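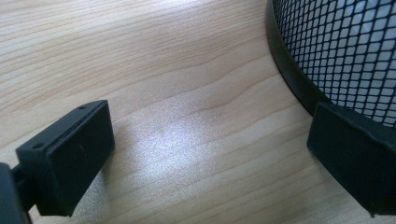

밝은 색 나무 상판, 결이 물결처럼 흐르는 부분

제목: 원목 상판 오일 마감 vs 바니시, 겪어보신 분들 이야기 듣고 싶어요
글쓴이: 밤나무집둘째

안녕하세요, 눈팅만 오래 하다가 처음으로 글 남겨봅니다. 작년 10월에 작은방을 작업방으로 바꾸면서 Besach 공방에서 상판을 맞췄어요. 무늬가 참 순하고 예뻐서 매일 쓰다듬다시피 하며 지냈는데, 요즘 들어 컵 자국이 하나둘 생기기 시작하네요. 공방에서는 오일만 발라서 보내주셨고, 반년에 한 번씩 덧발라 주라고 하셨는데 제가 게을러서 한 번도 못 했습니다(사장님 죄송해요...). 이참에 사포로 살살 갈아내고 바니시로 갈아탈까, 아니면 오일을 다시 먹일까 며칠째 고민 중이에요. 저는 책상에서 차도 마시고 바느질도 하고 가끔 아이 숙제도 봐주고 그럽니다. 비슷하게 쓰시는 분들은 어떻게 하고 계신가요?

댓글 1 / 대패밥
반갑습니다! 저라면 무조건 오일이에요. 바니시는 처음엔 편한데 한 군데 벗겨지면 그 부분만 고치기가 참 어렵거든요. 오일은 자국 난 데만 고운 사포로 문지르고 다시 발라주면 되니까 마음이 편합니다. 저희 집 식탁은 8년째 오일로만 버티고 있는데 세월이 묻은 색이 얼마나 고운지 몰라요. 손님들이 올 때마다 어디서 샀냐고 물어보십니다 ㅎㅎ

댓글 2 / 초록주전자
저는 생각이 좀 달라요. 대패밥님처럼 부지런한 분이면 오일이 좋지만, 글쓴님은 벌써 한 번도 못 바르셨다면서요 ^^; 저도 딱 그런 사람이라 결국 무광 수성 바니시로 바꿨고, 그 뒤로는 행주로 쓱 닦고 끝입니다. 김치 국물 흘려도 심장이 안 내려앉아요. 나무 만지는 맛이 조금 줄어드는 건 인정합니다. 그래도 저는 편한 쪽이 더 오래 아끼게 되더라고요.

댓글 3 / 대패밥
행주로 쓱 닦는 건 오일 먹인 상판도 됩니다! 덜 바르고 쓰시니 자국이 남는 거지요. 그리고 바니시 칠한 위에 뜨거운 냄비 한번 올려보세요, 하얗게 뜨면 정말 속상합니다.

댓글 4 / 초록주전자
책상에 냄비를 왜 올려요 ㅋㅋㅋ 받침 쓰면 되지요.

댓글 5 / Bianka Szalai
안녕하세요, 한국에 산 지 오래됐지만 글은 아직 서툴러요. 두 분 말씀 다 맞는 것 같아요. 저는 Medve 하드왁스 오일을 쓰는데 딱 중간쯤 되는 느낌이에요. 아주 얇게 바르고, 남은 것은 천으로 꼭 닦아내고, 하루 말리고 한 번 더 발랐어요. 두껍게 바르면 끈적끈적해서 고생해요(제가 고생했어요). 그리고 어느 쪽이든 안 보이는 뒷면에 먼저 시험해 보세요. 색이 생각보다 노랗게 변하는 나무도 있어요. 저는 옹이나 좁은 모서리에는 가는 나무 막대 끝에 천 조각을 감아서 발라요. 붓보다 훨씬 얌전하게 들어가요!
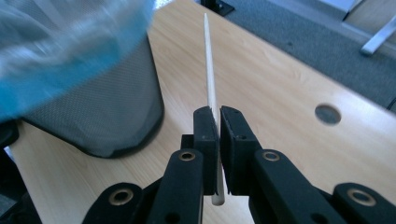 한쪽 끝이 뾰족한 가는 나무 막대

댓글 6 / 밤나무집둘째
와, 이렇게 길게들 적어주실 줄 몰랐어요. 감사합니다! Bianka님 막대 이야기 정말 좋네요. 저도 서랍에 꼬치 막대가 한 봉지 있는데 써봐야겠어요. 혹시 사포는 몇 방으로 하셨나요? 집에 320방이랑 아주 고운 3000방이 있는데 너무 고운 것도 안 좋다는 말을 들어서요.

댓글 7 / 대패밥
3000방은 넣어두세요. 너무 매끈하게 갈면 오일이 잘 안 먹습니다. 240방쯤으로 결 따라 살살 하시고, 아쉬우면 320방으로 한 번 더 하시면 충분해요. 결 반대로 문지르면 긁힌 자국이 오일 바른 뒤에 도드라지니 그것만 조심하세요. 그리고 오일 닦은 천은 뭉쳐서 휴지통에 넣지 마시고 물에 적셔서 펴 말리세요. 저절로 열이 올라 불이 나는 수가 있습니다.

댓글 8 / 초록주전자
이건 대패밥님 말씀에 백번 동의합니다. 천은 꼭 펴서 말리세요!! 그래도 마음 바뀌시면 바니시 쪽으로 오세요, 언제든 환영이에요 ㅎㅎ

댓글 9 / 밤나무집둘째
네, 천은 꼭 그렇게 할게요. 일단 상판 뒷면에 하드왁스 오일부터 조금 발라보기로 했습니다. 마르는 거 보고 색이 어떤지 댓글로 다시 남길게요. 그동안은 컵 받침을 열심히 쓰겠습니다.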